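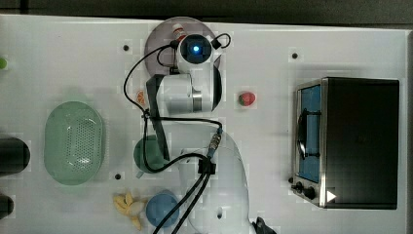 4.2 Recording a run for the Sarpong method

1. Lay out the toy food and dishes as on your Gorkeneck sheet. Close enough is fine. The method was built to cope with sloppy people.

2. Start all the cameras before the arm moves. Lutz Diekmann once did it the other way and got 61 runs of nothing.

3. Check the wrist view during a grasp. You want both fingers and the object.
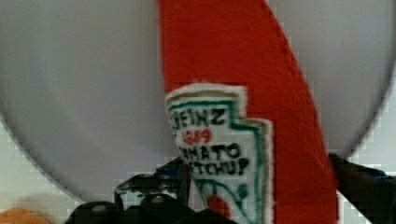 Wrist view: ketchup bottle between the fingers, plate behind.

Note: Felt squashes. Do not raise the grip force to make yourself feel better.

4. Record 200 runs per layout.

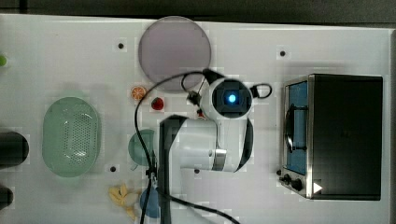 5. Drop any run where an overhead view is missing, however pretty the grasp. Our June result rests on the 132 that survived.

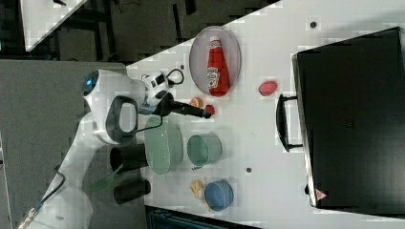
6. Shift 8 objects by hand and go back to step 2.

CAUTION: Keep your sleeves out of the work area. The policy learns from everything, including you.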